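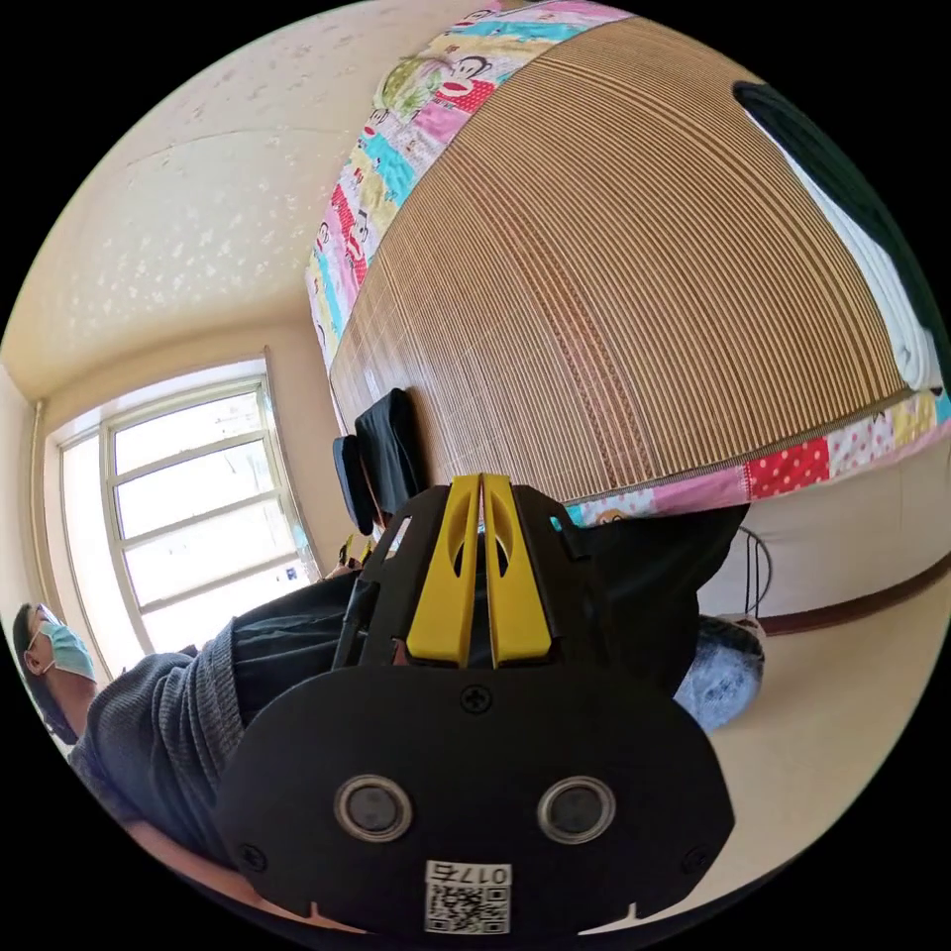
Unit 0175, one of the hand-held grippers, with its yellow fingers pointing up.

Gripper recordings on hold after finger fault

17 January 2020

If you've been wondering why the sign-up page for gripper sessions went gray this week, I have the answer, and it's a bit of a headache for everybody. The Vashisht project has stopped all recording with its hand-held grippers while a fault in the finger sensor gets sorted out. That means every unit is out of service for now, including the ones that have never shown any trouble.

I've been following Vashisht for this page since it started up in Stemach last September, and I've done a good number of sessions myself (laundry, dishes, a truly endless afternoon of putting lids on jars). So when the stop notice landed I called the project office, and they were pretty open with me about the whole thing.

The short version goes like this. Each gripper keeps track of how far apart its two fingers are while you work, and that number gets saved along with the video. Later on, both go into training the robot arm they call Plernik. On some of the units the number has been drifting. You start a session and everything matches up fine, and then by the 18-minute mark the gripper thinks its fingers are farther apart than they really are. The person holding it doesn't feel a thing. The fingers open and close the way they always do, and the file looks perfectly healthy when you upload it.

Plernik is where it showed up. During a bench test last week the arm was supposed to pick up a plastic cup, hold it, and hand it over to a tester. It picked up the cup all right – and then kept squeezing until the side caved in. The tester already had a hand on the cup and got the tip of a thumb pinched between the plastic and one of the fingers. It left a bruise and a small cut, the office told me, and the tester was back at work the next day. Somebody else hit the stop button right away. I asked if the arm would have let go by itself and the answer was that they don't know yet, and they aren't going to try it with a hand in there to find out!

At first they figured the arm was the problem and spent two days pulling it apart. Nothing. Then someone went back to the training files and noticed that the odd readings all came from long sessions, and the hunt moved over to the grippers. They put a block of known width between the fingers, left the power on, and watched the number creep up with the block sitting right there.

So far 5 grippers have failed that block test. Vusby, the company that builds them, has those back in its shop and says the likely cause is a part inside the housing that shifts a little as the unit warms up. Likely is their word. They want to run the same test on the rest before they say anything firmer, and they want to know if it's one batch of parts or the design itself. If it's a batch, the swap is quick. If it's the design, we could be looking at a much longer wait, and I'd rather tell you that now than have you refreshing the sign-up page every morning like I've been doing.

Now for the part that stings. Out of 700 sessions recorded up to the stop, 589 have been set aside for checking. Set aside doesn't mean thrown out – I asked that twice, because a few of those are mine. The video is still good. It's only the finger reading that's in doubt, and the office thinks a lot of the shorter sessions will turn out to be usable once they've been compared against what the fingers are doing on screen. That check has to be done by eye for at least part of each file, so it's going to be slow.

Payments aren't affected. If you turned in a session you'll be paid for it, whether or not the file survives the check.

A few things if you still have a gripper at home. Please don't use it, even for practice. Leave the power off and hang on to it until you get a message with a drop-off time, and don't open it up to have a look (I know, I was tempted too). The message will ask for the four numbers on the little white label above the square code, so have those handy. If your gripper has ever closed harder than you expected, or stuck, or done anything else strange, the office wants to hear about it, even if it only happened once and you shrugged it off. They'd especially like to know how long it had been running.

I did ask whether the person holding the gripper was ever in danger. Their view is no, as the fingers on the hand-held unit only close as hard as you make them, and the bad number does nothing until it reaches the arm. That sounds right to me from using one, though I'd feel better seeing it in writing, and I've asked Vusby for that. They promised me a reply but haven't sent one yet.

Plernik stays switched off in the meantime. When it does come back, handovers to a person are off the list until there's a separate limit on how hard it can squeeze, one that doesn't depend on the training files at all. I'm a little surprised there wasn't one already, and I said so.

I'll post again when the block tests are finished or when the drop-off times come out, whichever is first.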